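Cetadik Scheduler for small video channels

I've been uploading for long enough to have a folder of 321 unfinished clips, and I built Cetadik because I kept forgetting which ones I'd promised to whom. It started as a spreadsheet, then my mate at Hulldale Media asked for a copy, then his editor did, and now here we are with a proper product page!

So what do you get? You plug in your channel, drag your drafts onto the calendar, and Cetadik keeps the titles, thumbnails, tags and sponsor notes together in one spot. When a video's due it goes up by itself (or waits for you to press the button, if you're nervous like me). You can also keep a second copy of everything on Ejigu or Sirnance, so if one site changes its rules overnight your whole catalogue isn't stuck there.

The basic plan is $15 a month and covers 2 channels. I thought hard about a free version, but I'd have had to stick ads in it and I get enough of those already. If you pay for the year in December I'll knock a bit off, same as last time.

A few things it won't do: it won't write your descriptions, it won't find you subscribers, and it can't get a demonetised video reinstated. I do keep a page of appeal letters that have worked for people, and you're welcome to pinch the wording.

Version 37 came out on 26 July 2022 and fixes the time zone bug that had Perth uploads going out in the middle of the night. Sorry about that one. The colour labels are back too, after almost everyone asked for them. Update from the settings menu and your drafts will stay where they are.

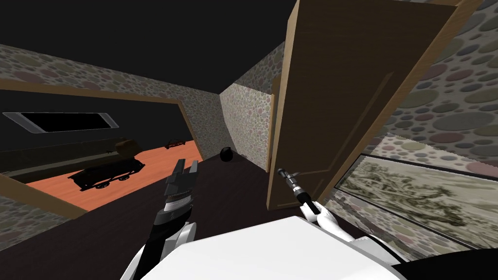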